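Keeping a White Tabletop White

A white matte table shows everything: coffee rings, pencil, the gray haze from sleeves and forearms. Most of it comes off with very little effort if you do it in the right order.

Start dry. Brush crumbs and grit off with a soft cloth before any water goes near the surface. Grit dragged around under a wet sponge leaves fine scratches, and on a matte finish those scratches hold dirt and never quite wash clean.

Next, wipe with warm water and a drop of dish soap. Wring the cloth out well. Work in straight passes from the far side toward you, overlapping each one a little, then go over it again with plain water. Leftover soap is the usual cause of a dull, streaky patch in the middle.

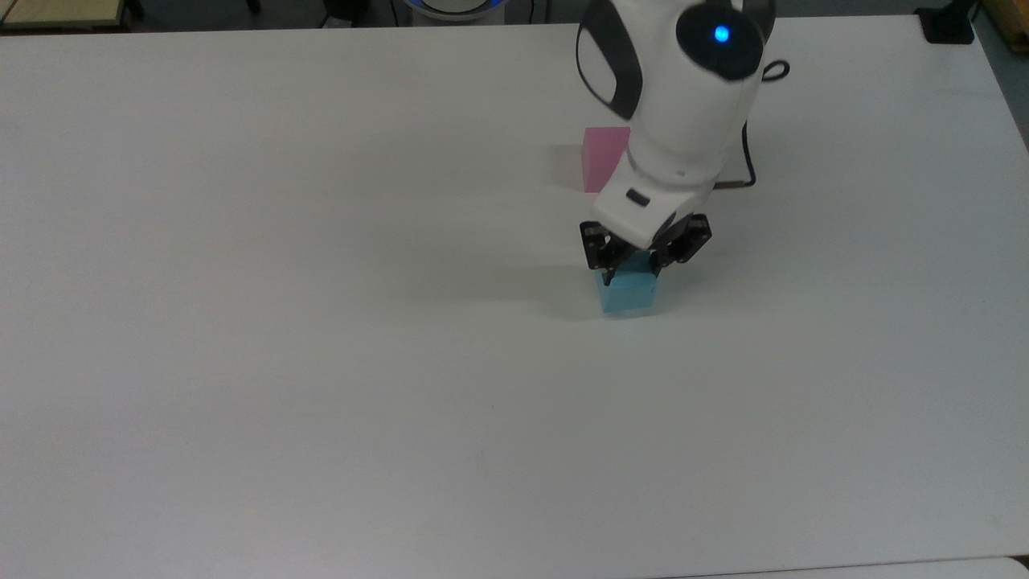

Faint smudges are easiest to find from a low angle. Crouch until your eyes are just above the edge and look across toward a window. Mark the spot with a finger and clean only that area.

For pencil and scuffs, use a damp cloth with a little baking soda. Rub lightly and rinse. Skip the melamine sponges on matte tops, as they can leave a shiny spot. For marker, try rubbing alcohol on a cotton pad, and test it underneath the table first.

Dry with a clean towel. Air drying leaves spots if your water is hard.

I do the quick wipe every evening and the full wash once a month. The whole wash takes 20 minutes on a big table, less if you clear it the night before.

Kjell Fjeld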